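Some notes on the workshop side of the robotics club, mostly for families who have asked how to help at home and for the newer students who keep finding their screws in the wrong bin. The club is called Hako, we meet on Monday after school, and we have 9 students this term plus whichever younger brothers and sisters get brought along. I have been keeping the bench tips on index cards for years and it seemed time to type them up.

## Screws, and where they go to hide

Muffin tins. I know everyone says egg cartons, and we did use egg cartons for a long while, but a carton tips over if you so much as breathe near it and then you have the whole club on hands and knees with a flashlight. A twelve-cup muffin tin sits flat and can be stacked if you put a piece of cardboard between the layers. Take the screws out in the order you want to put them back, going clockwise from the top left cup, and leave an empty cup whenever you stop for a snack.

For the very small ones, stick them down on a strip of masking tape and write next to each where it came from. "Left bracket, outside" is plenty. Please write it in pencil, as marker bleeds on the cheap tape and one of our grippers spent most of May with its two outer bolts swapped on account of a smudge.

## Tightening bolts on a gripper

Start every bolt by hand before you reach for the hex key – all of them, even the one at the back that is annoying to get at. Then go around crosswise, a little at a time, the way you would do the lug nuts on a car. If one bolt goes all the way in first, the plate pulls over to that side and the jaws won't meet, and you will blame the motor, and the motor will be perfectly fine.

A dab of clear nail polish on the threads is good enough to keep a bolt from shaking loose on a student build. Let it dry overnight. It comes off again with a firm turn and the leftovers can be picked out with a wooden toothpick.

If a hex key has gone round at the tip, file the end flat and it's as good as new, only shorter. We have one in the drawer that is hardly longer than my thumb and the students fight over it, because it gets into places nothing else will.

## Working in low sun

The wrist camera project (the students named it Tullel, and no, I was never told why) has taught us more about light than I expected to learn at my age. Late in the day the sun comes in sideways, the sky turns peach along the horizon, and anything close to the lens goes dark while the buildings far behind it glow. It is a lovely thing to look at and a real nuisance if you want your program to find the edge of a block.

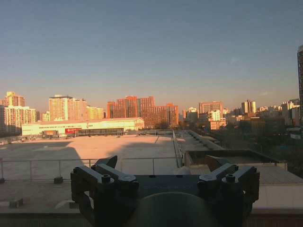 Elikem Yakubu wrote in to say that a strip of white paper taped beside the work does more good than any lamp, since the students can check it on the screen first and adjust the exposure until the paper looks like paper. A saucer turned upside down will do in a pinch, according to the same note, as long as it isn't a shiny one.

I tried the paper and have been converted. We cut ours from the backs of old worksheets and keep a stack clipped inside the lid of the Tullel box, and the students now put one down without being asked, which with this group is saying something! You can also make a little hood for the lens out of black construction paper. Roll it loosely, tape the seam, and trim it until it no longer shows in the corners of the picture.

## Cleaning

- Wipe lenses with a clean eyeglass cloth and nothing else. Paper towels scratch, and so do sweatshirt sleeves.
- An old soft toothbrush gets dust out of bracket corners and gear teeth.
- Pipe cleaners are wonderful for bolt holes. A bag of 200 has lasted us three years.
- Use a hand bulb for blowing out crumbs, never your mouth.

## Cables

Bread bag tags, with the name of the motor written on them, clipped at both ends of the cable. Leave enough slack that the wrist can turn all the way in both directions, then tie the cable down with a twist tie first and watch it move a few times. Only when you are happy should you swap in a zip tie, and snip the tail flush so it doesn't scratch anybody.

The spare cables go in the blue cookie tin, coiled over under, please. I will show anyone who has forgotten how, and bring your own muffin tin if you can spare one – we are down to two.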